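Lab compares two grippers on thin and flexible items

Sunday, August 23, 2020

The manipulation group has finished the first part of a comparison between two parallel grippers, the Clondano and the Luvico, on items that bend when they are picked up. The trial ran to 118 grasps per gripper on the same arm, with the same controller and the same wrist camera. Only the fingers and the drive unit were changed between runs.

Most published grasping results cover rigid objects such as blocks, cans and boxes. Khadija Kamel, who planned the trial, wanted figures for film, sleeves, paper and cloth, which fold away from a closing finger and often leave the camera with very little to work from. Each item was presented on a wooden tabletop near ordinary desk objects. The control software received no model of the item in advance.

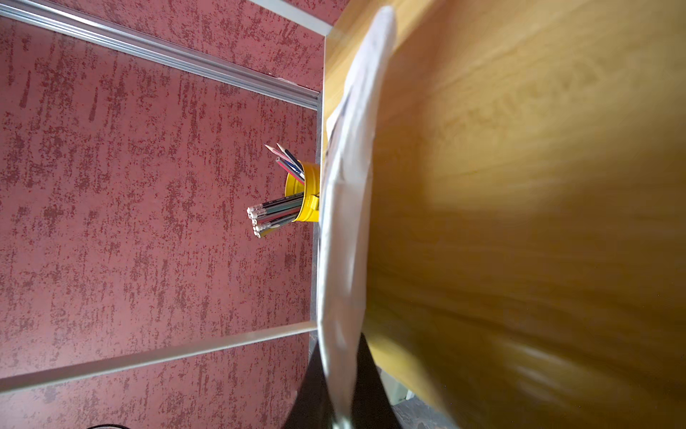 Manipulation and Grasping Group

Translucent items were the hardest for the camera. With a milky sheet held upright at the table edge, the wall and the edge of the table show faintly through the material, and the segmentation step tends to assign part of the sheet to whatever is behind it. Glare on the wood adds to the error. Shiyu Mao wrote a second version of the segmentation step that uses two consecutive views from the wrist in place of one. It reduced the number of missed sheets with both grippers but lengthened each attempt.

The two grippers failed in different ways. The Clondano closes at a fixed speed and holds a steady force, and its failures were mainly late ones, with the sheet creeping out of the fingers during the lift. The Luvico slows down before contact and adjusts force as it closes. It lost fewer items in the lift but missed more at the start, when a sheet bowed away from the first finger to touch it. Over the full set the Luvico completed 13 more grasps than the Clondano. Kamel said the gap is too small to support a purchase decision and that the order of the runs may have had an effect.

Camera placement was held constant throughout. The group had tested an overhead camera in May and dropped it for this trial, as the fingers hid the item during the last part of the approach. The wrist position keeps the contact area in view, although motion blur on the tabletop remains a problem at higher arm speeds.

All 2675 stills kept from the runs have been labeled by hand by Hongmei Duan and Fuseini Kyei. The labels mark the visible outline of the item, the contact point and the outcome of the attempt. Stills on which the two labelers disagreed were set aside and will be reviewed separately.

The second part of the comparison will repeat the film and sleeve items with softer finger pads and a randomized run order. Haiyan Su will run it on the Genel controller, which logs finger force at a higher rate than the present one.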